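Nuvska Box Scores

Play-by-play and box scores for the Nuvska League, a summer baseball league that hardly anyone has ever bothered to put into a database. I love this league and I love these scorebooks, so here they are in plain CSV, free to use.

Last updated 2019-05-27
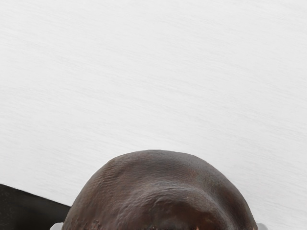
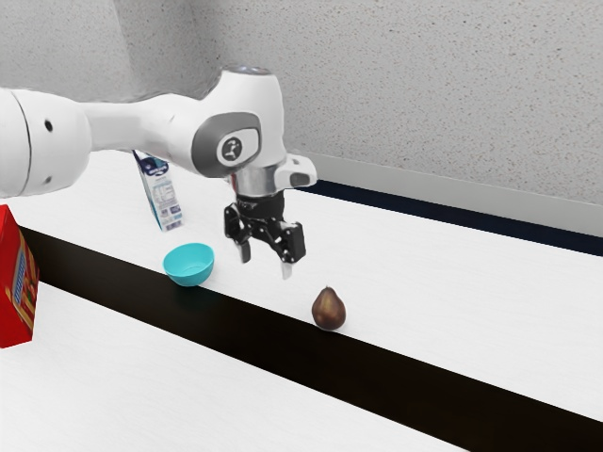
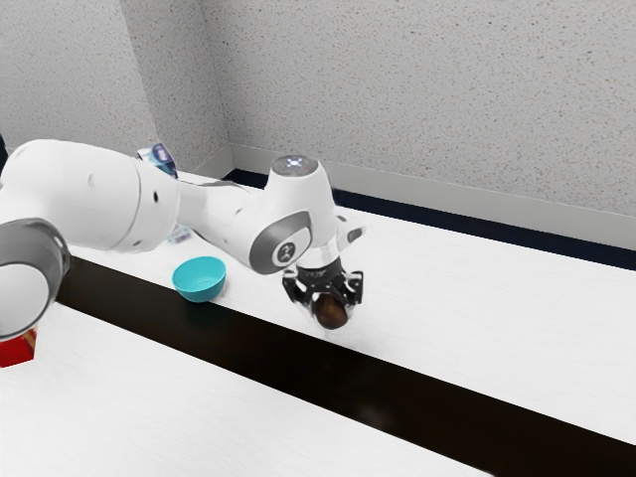
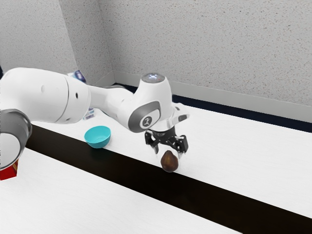
What you get

The set covers 942 games over 18 seasons, all typed in from the paper scorebooks. Every game has a box score. Most have full play-by-play too, and when the scorer was having a good day you even get pitch counts, the wind, and little notes like "runner held, coach yelled." I kept every one of those notes. They're in the remarks column and they are a joy to read on a slow evening!

Three clubs played in every season: Olter, Lorus and Asfaw. The others came and went, sometimes in the middle of a summer, so please check teams.csv before you compute anything that assumes a balanced schedule.

Files

games.csv - one row per game: date, park, home, away, final score, innings played
batting.csv - one row per player per game
pitching.csv - same idea, for pitchers
plays.csv - one row per plate appearance, plus steals, pickoffs and wild pitches
teams.csv - club names, years active, home park
players.csv - ids, names as written, bats, throws

All files are UTF-8 with a header row. Dates are year-month-day. Join on game_id and player_id and you should be in good shape.

How plays are coded

I stuck close to what the scorers wrote. A grounder to short is 6-3, a fly to center is F8, a called third strike is KL. Where a scorer used a private symbol (one Lorus scorebook draws a tiny fish next to certain hits, and I would dearly love to know why) the play_code is my best reading and the original mark is described in remarks. If I couldn't read an entry at all, play_code is XX. Don't treat XX as an out.

Known problems

39 games have a box score that doesn't add up. Usually the runs by inning don't match the batting lines, or a pinch hitter has swallowed somebody's at-bat. They're flagged with balance = 0 in games.csv. I left the numbers as written, so drop those games or fix them yourself, but tell me if you find a newspaper account that settles one.

2 games were played with ten batters in the order by agreement between the managers. Yes, really. Your lineup parser will choke on them, mine did.

Earned runs before the fourth season are shaky. The early scorers didn't mark them, so the er column is blank there. Blank means unknown, please don't fill it with zeros.

Asfaw had two brothers with the same first initial who both played second base. I've split them by batting hand wherever the book gives it. Where it doesn't, both have the shared id asf_unk_01.

Fun things to try

Look at stolen bases at the Olter park. Runners went wild there and I have a hunch it's the long grass behind home plate, but I haven't run it properly. The extra-inning games are great too, and there's a triple play in plays.csv that goes 4-2-5-2. Go find it!

Run expectancy tables would be a terrific addition. I started one and got stuck on innings that end with a mercy rule.

Corrections

Open an issue with the game_id, what the file says and what you think it should say. I go through them on Sunday nights. The next batch of scorebooks should be typed up by the end of June, mostly playoff games, plus one all-star game with a very smudged seventh inning.

License

CC BY 4.0. Credit "Nuvska Box Scores" and you're set.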